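Part 4. Hanging the show

If you've followed me this far, your prints are flat, signed, and mounted, and your frames have been sitting face to face in the spare room for longer than you'd like. Good. Now for the part I enjoy most, which is getting the work up on the walls at Dradingate. I've hung plenty of photography shows in that gallery, and I still go in with a pencil behind each ear (one always vanishes into the hanging rail).

Before you start

You'll need a tape measure, a soft pencil, a long level, painter's tape, the Lombardi hanging kit from the office cupboard, and somebody to hold the other end of things. Cotton gloves are in the kit. Please use them, especially if you've gone for unglazed prints.

Caution: the rail takes frames up to 9 kilos per hook. If you've framed big under glass, weigh the piece at home on the bathroom scale first. Anything heavier goes on two hooks, no exceptions!

Laying out

1. Put down the felt blankets and lean every frame against the wall it's meant for. Don't hang anything yet. Walk away, get a coffee, come back.

2. Swap things around until the run feels right. I start with the print I want people to see from the doorway and work outward from there. With abstract work I look at where the dark areas sit, because two heavy black corners side by side will pull the whole wall down.

3. Take something out. I know, I know. You brought it all this way. But I've never once looked at a wall and wished it were more crowded.

4. When you're happy, put a bit of tape on the floor in front of each frame and write the catalog number on it.

Note: if you're sharing the room with other photographers, agree on the end points of each wall before anyone opens the kit. Güven Polat and I once spent an entire evening trading the same corner back and forth – we're still friends, but it was close.

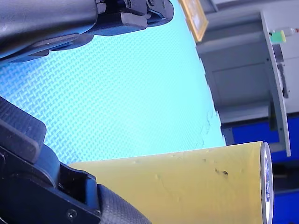
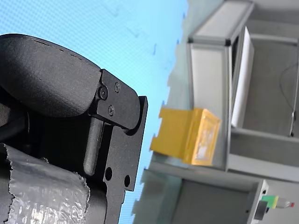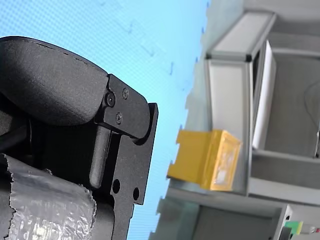 Erketstead, December

Setting the height

5. Measure the height of each frame and halve it. Then measure from the top of the frame down to the wire, with the wire pulled tight the way it will be when it's hanging. Write both figures on the tape. (On the tape, please, and not on the back of the frame. Buyers do look.)

6. Pick one center line for the whole room and stick with it. Mine is at my own eye level, minus a little, and it has served me well. Mark it lightly in pencil at both ends of the wall and run a string between the marks.

7. For each frame, start at the center line, go up by half the frame height, then come back down by the wire drop. That's where your hook goes. Do the sum twice. I've been doing this for years and I still subtract where I should add.

Spacing

8. Add up the widths of all the frames on one wall, take that away from the width of the wall, and divide what's left by the number of frames plus one. That gives you an even gap all the way along, ends included. If the gap looks mean, go back to step 3.

9. For a tight group or a grid, leave 80 millimeters between frames and treat the whole block as a single picture when you work out the height. Cut a piece of scrap mat board to that width and use it as a spacer. So much faster than measuring every time.

Caution: don't lean the ladder on the rail. It flexes, and everything you've already leveled will drift.

Hanging and leveling

10. Hang from the middle of the wall out to the ends. Keep a hand under the frame until you feel the wire settle on the hook.

11. Level each one, then stick a small felt bumper on both bottom corners at the back. They stop the frame from creeping when the door bangs (and it bangs).

12. Stand at the far end of the room and look along the tops. Trust your eye over the level if the two disagree. The ceiling in the back room slopes, and a perfectly level frame up there can look drunk.

Labels and lights

13. Labels go to the right of the frame, all at the same height. Print them on the Paltuvico card if there's any left in the drawer, as ordinary paper curls by the end of the first week.

14. Do the lights last, after dark if you can manage it. Aim each lamp so the brightest part falls just above the middle of the print, then stand where a visitor would stand and check for glare. With glass you'll be up and down that ladder a good few times.

15. Rub out the pencil marks, roll up the string, and count the gloves back into the kit.

Note: leave the floor tape down until the labels are up. I once peeled mine too early and mixed up two untitled prints, and of course the first person to spot it was the one who'd made them.

Packing materials go under the stairs, with your name on the boxes. Taking the show down again is in Part 5.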